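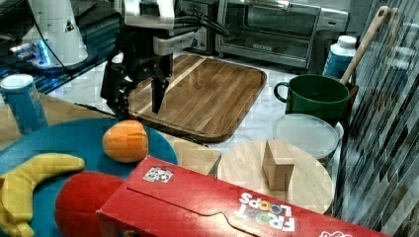

Figure 2. The tray on the counter, with the toaster oven behind it.

3.1 Layout of the breakfast counter

The counter in the Bodau kitchen was arranged so that things used together stood near each other. Appliances went along one side and storage along the back wall. The middle was kept for a single wooden board or tray, which we treat as the main work surface. In the November survey, 400 households were asked where they prepare breakfast, and most named one clear patch of worktop between the toaster and the cupboard. 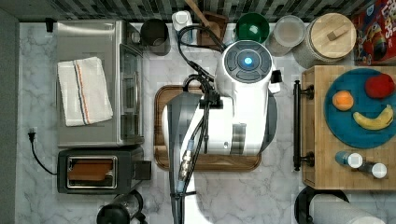
Mimumora Department of Home and Interior Studies

The toaster stands beside the toaster oven, and a striped dish towel is kept folded on top of the oven. Respondents often described this habit – the oven top becomes a shelf for whatever is light and flat. We coded it as secondary storage, as in the earlier Lelent study.

3.2 Items along the back wall

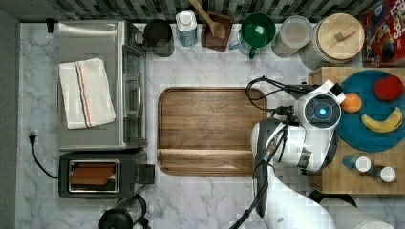 Mimumora Department of Home and Interior Studies

Canister, spoon holder and lidded jar form a row against the tiles, with the cereal box at the right-hand end. Fruit was placed apart from these, on a blue plate: an apple, an orange and a banana. The Jibrin coding sheet has 19 categories for such items, and fruit on a plate is scored separately from fruit in a bowl.
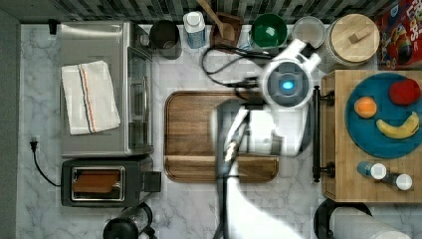
Distance from the board to the back row was scored as near or far. We did not score how tidy the row looked, as raters in the pilot disagreed on this too often – one person's clutter was another's normal morning.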